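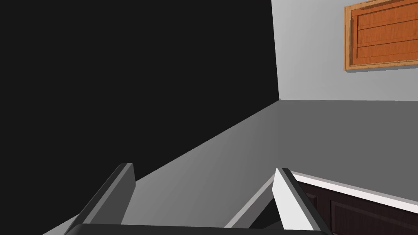 Rendered view, gripper open

Pluvelthorpe clinic night hours ending, what are people doing?

Local Talk > Health and Services
Thread started August 2, 2022

gravelroad
The letter from Cullinane came in the mail. The walk-in side of the Pluvelthorpe clinic stops taking patients at 5 pm starting next month. No evenings, no weekends. The lab stays open mornings. After hours you are supposed to call the nurse line, use the Vukum app, or drive to the ER in Bravunard.

From my house Bravunard is 47 miles. I have a kid with asthma and we have used the evening walk-in four times since April. Twice it was a breathing treatment and home in an hour. I am not looking forward to doing that at the ER.

Has anyone talked to the clinic directly? The letter has a phone number but it goes to billing.

mulberry_st
I called the front desk. They said the change is staffing. They lost two nurse practitioners in the spring and have not been able to fill either job. The evening shift has been covered by people from the day side working doubles, and they can't keep that up.

She was polite about it but she didn't have any more information than the letter does. She said to ask for the practice manager, who was out.

oldpumphouse
I don't like it either but I'm not surprised. I went in at 7 one evening last winter and I was the only person in the waiting room. You can't pay a provider, a nurse, a front desk person and an x-ray tech to sit there for two patients.

gravelroad
They weren't sitting there for two patients when I was in. We waited almost an hour in June. The county handout from the last meeting says 623 visits after 5 pm in the first half of the year. That isn't nothing for a town this size.

oldpumphouse
Work it out per night and it's three or four people. I'm not saying those people don't matter. I'm saying that's what Cullinane is looking at.

mulberry_st
It would also help to know what those visits were. If half of them are refills and school physicals then those people can go in the daytime. If they're kids who can't breathe, that's different. The handout didn't break it out. I asked at the meeting and was told they would get back to me.

northfork
A lot of people can't go in the daytime. I work at the packing plant and we get points for leaving early. Three of us on my line used the evening clinic for everything, blood pressure checks, stitches, all of it. If the only choice is 8 to 5 then I lose pay to have my blood pressure checked, so I won't have it checked.

I don't see why they can't open later in the morning and close later at night. Same number of hours.

stonebridge_rn
I'm a nurse, not at this clinic. Shifting the hours sounds easy but the lab courier comes at noon, and fasting labs have to be drawn early. The older patients also mostly want mornings. You could do one or two late days a week, though. Plenty of small clinics do that. If I were going to ask Cullinane for one thing it would be that, two late evenings until 8 with one provider. It's a much smaller ask than keeping all of it.

On the asthma question, gravelroad, please talk to your child's doctor before the hours change. Ask for a written action plan and ask if you should have a nebulizer at home. It's often covered. And if your child is struggling to talk or the skin is pulling in at the ribs, call 911, don't drive it yourself.

gravelroad
Thank you. We have the action plan but no nebulizer, I will ask.

The ambulance is the other thing I wonder about. When it goes to Bravunard it's gone for at least two hours round trip, plus whatever time they spend there. What happens to the next call?

oldpumphouse
Mutual aid from the next district. It's been that way for years. They've got one rig staffed at night and the second one depends on who answers the page.

tamarack22
I'll say something for the app since nobody has. I used Vukum for a rash and for pink eye with my daughter. Both times I had somebody on video in ten or fifteen minutes and the prescription was ready in the morning. I didn't have to get everyone in the car. For small things I would take that over the waiting room.

northfork
Does it work where you are? I get one bar at home and no cable out here. I tried it in the spring and it froze on the screen where you put in your insurance. I gave up.

tamarack22
I'm in town so yes it works. There's a phone only option, you have to scroll down past the video button. I agree it isn't easy to find.

mulberry_st
My mother is 81 and she's not going to be using an app. I set it up on her tablet and the log in code goes to a cell phone she doesn't carry. The nurse line is better for her. Last time she called they rang back within 60 minutes like they said they would, and the nurse was good. But the nurse told her to go be seen, so we were right back at the same question.

stonebridge_rn
Nurse lines are going to be careful. They can't see or listen to the patient, so anything with chest, belly or a fever in an older person is going to be "go be seen." That's how they are supposed to work. It does mean more people in the ER for things a walk-in could have handled.

Bravunard is already tight. They have six ER beds and when someone is waiting on a transfer to the city that bed is tied up, sometimes overnight. I'd expect waits to go up this fall when the flu and RSV come around.

oldpumphouse
I was at Bravunard with a kidney stone and was in a room in twenty minutes. It depends on the night.

gravelroad
I tried again with the billing number and asked to be moved to someone else. I ended up with a woman in the regional office who took my name and said comments are being collected until the end of the month. She gave me a mailing address and said letters get read by the person who sets the schedule, and emails go in a general box. So letters, I guess. I'm going to write one and ask for the two late evenings like stonebridge_rn said. I'll put a copy at the library desk if people want to sign on to it.

Also if you have a records request or need a referral that runs out this year, she said to get it in before the change since the same two people handle the front desk and records.
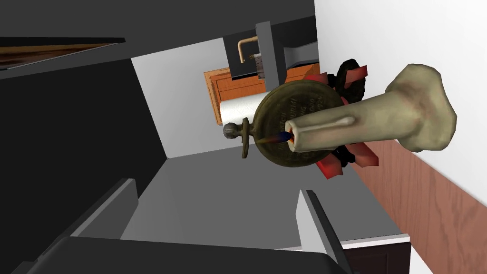
lowerditch
I'd sign it, but I think two evenings is asking for too little. Once the hours are gone they don't come back. That's what happened with the maternity rooms. First it was "temporary diversion" and then it was closed, and now everyone goes to Bravunard or farther to have a baby. If we start out by offering them most of what they want, they'll take it and then cut the rest later.

stonebridge_rn
I understand that. But you can't run an evening shift with people who don't exist. They've had those two jobs posted since spring. What would you have them do?

lowerditch
Pay more. The same jobs are posted at their bigger clinics for more money, I looked. Or bring in a traveler for the winter while they keep hiring. They have the money, they just put a new front on the building in Bravunard.

oldpumphouse
Building money and staff money are different pots. You can't always move one to the other.

lowerditch
People always say that and I've never seen anyone show it on paper.

northfork
Could the county put in something? We pay the hospital district tax and I don't know what Pluvelthorpe gets for it now.

mulberry_st
The district owns the clinic building and Cullinane leases it. The lease is a public record, you can ask for it at the courthouse. I don't remember if there is anything in there about minimum hours. If there is, that would be worth more than any number of letters. I can go by there this week, I have to renew my plates anyway.

gravelroad
That would be great. I'll hold off on finishing the letter until you've looked.

tamarack22
One more thing for people to know, the pharmacy is also changing. The tech told me they used to stay open until 7 because the clinic was sending people over. With no evening clinic they are thinking about closing at 6. So if you pick up after work you might want to switch to mail or ask for 90 day fills.

northfork
Well that's just perfect. I get off at 5:30 and it's a half hour drive.

stonebridge_rn
Ask about the 90 day fills, really. Most blood pressure pills can be done that way and some plans charge less. And northfork, the fire hall does free blood pressure checks once a month in the evening, you don't need an appointment. They write it on a card you can bring to your provider.

northfork
Didn't know that. Thanks.

mulberry_st
Went to the courthouse. The lease is more than 60 pages and they charge by the page, so I read it at the counter. There is a section on hours. It says the tenant will provide "outpatient services during regular business hours" and that any after-hours service is "at tenant's discretion." So no help there. It does say they have to give the district written notice of a reduction in services, and the clerk didn't have one on file. That might be worth bringing up at the next district meeting.

lowerditch
If they didn't give notice then they shouldn't be able to change the hours yet.

oldpumphouse
Or they mailed it and it's in a pile somewhere. I'd ask before accusing anybody.

gravelroad
I'll ask the district office. Letter is at the library desk now, under the sign for the book sale. It asks for two evenings until 8 and for one weekend morning a month. If you want more than that, lowerditch, write your own and I'll sign yours too.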